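Home | Handouts | Skills sessions | Reading list | Contact

Posted July, Stesanholm teaching pages
By the skills tutor, Dristby course

HANDOUT 3: closing a short straight incision – handling tissue and thread

Notes typed up quickly from the session. Read with handout 2 (needles and holders), not instead of it. Knots get their own handout, so only a few lines on them at the end.

1. Look first

Before any needle goes near it: where does the cut start, where does it end, which way does it run. Mark both ends in your head. Fine ends are easy to lose once there is blood about, and then people stop one stitch short.

Check the edges. Clean edges come together with very little help. Ragged ones may need trimming – ask before you trim anything.

Then the blood. A thin line along the cut is one thing, a pool is another. Pool = find out if it is filling. Dab, wait, look again. Dab, do not wipe. Wiping drags the edges and smears everything so you can't tell old from new.
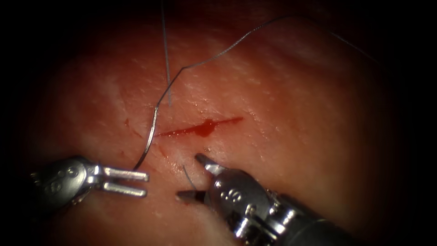
Don't start stitching over a bleeding point and hope the stitch will sort it. Sometimes it does. Often you just get a neat row with a swelling under it, and then it all has to come out again.

2. Handling the tissue

Hold as little as you can, for as short a time as you can. Most bruised edges in the practice pieces come from gripping the same spot over and over while thinking what to do next. Think with the jaws open.

- pick up just back from the edge, not the edge itself
- let the curve of the needle do the work, turn the wrist
- in at a right angle to the surface, out the same distance on the other side
- if the bite is wrong take it out and do it again, dont pull it straight with tension

Moist tissue is slippery and shiny. Bright light in the middle will hide small things in the glare, so shift your view a little before you decide there is nothing there. Keep it moist too. Dried tissue tears at the stitch.

3. Handling the thread

Monofilament has memory. It wants to go back to the shape it had in the packet and it will stand up off the surface in curls. Leave enough slack to work with but know where it is lying. In the picture the grey strand goes up in a tall loop from just above the upper jaw of the left grasper, then bends over to the right near the top, and the jaws are open with nothing in them. Loops like these are the ones to keep an eye on when you next reach across: go over a loop by mistake and you have a knot you didn't want.

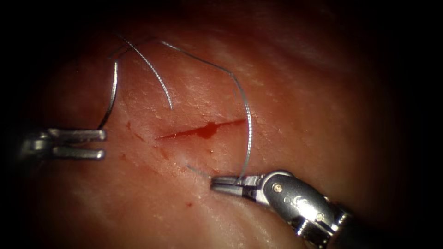 Slack control is where most of the time goes in these sessions, more than the stitch itself. Draw the thread through in one steady direction, then stop and lay it to the side away from where the needle goes next. Look at where the incision is in the picture, with the loops over the upper half and the tissue below it much clearer – worth asking yourself, before each bite, which side you have left yourself to work on. Never grip the working part of the strand with the metal jaws if you can hold the tail. Crushed monofilament snaps later.

A kink is a weak spot. If it will end up in the knot or the loop, change the thread. If it is in the bit you'll cut off, carry on.

4. Spacing and tension

First stitch in the middle if the cut is long, from one end if it is short. Even gaps. Edges should touch and no more. If the tissue goes pale round the stitch it is too tight. If you can see into the wound between two stitches add one.

Knots: lay them flat, to one side of the line, all the same side. Monofilament needs extra throws. Cut the tails long enough to find agian.

5. For next time

Bring handout 2 with your notes on it. Read the Hauser chapter on wound edges, p. 327 onwards, skip the tables. The Gerno practice pads are in the usual cupboard, 2 each please, and put the lids back on the tubs. Write half a page: which of your stitches would you take out and why.

Comments

suture_newbie: is the Hauser page number for the old edition? mine has something about burns there

Reply from tutor: old edition yes, look for the wound edges heading in yours

mk_yr2: the dab dont wipe bit saved me today, thanks

left handed: do we mirror all of section 2 or just the wrist part?

Reply from tutor: all of it. come early and I'll go through it with you

Previous | Next | Back to top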